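Nov 17, 2018
By Catrin Probert, Drodow press office

Drodow issues safety notice on gripper control fault in Astadik 3

HALLTHORPE — Drodow has issued a safety notice for Astadik 3, its control software for table-mounted robot arms, after a fault was found during simulation trials at its Hallthorpe office. No physical arm was involved and no injury has been reported.

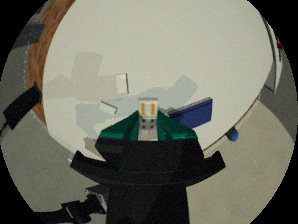
Simulated tabletop from the gripper, with a blue object to the right of the fingers.

The fault concerns the closing command. When a stop request arrives while the fingers are closing, the controller may log the stop as complete but leave the grip force target active. On restart the fingers can then close without a new command. The fault appeared in 66 of 600 simulated runs.
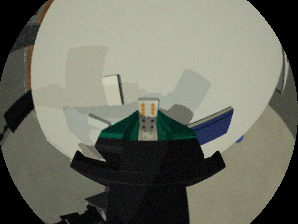 Engineers traced it to the order in which two messages are read after a pause. If the second arrives more than 30 milliseconds late, the older target is kept. The Xiao planning module is not affected — it sends no force values.

Users should not restart an arm from a paused state until the update has been installed. Power should be removed from the gripper before anyone reaches into the work area. The logged stop status must not be relied on as proof of a safe state.
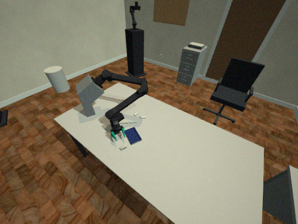
Reading time: 2 min

A corrected version is being tested against the same set of runs and is due in March. Until then, Drodow will supply a temporary setting that clears all force targets at every stop. It adds a short delay to each restart.

Requests for the setting should quote the controller's serial number.

We use cookies to improve your visit. By continuing to use this site you accept our cookie policy.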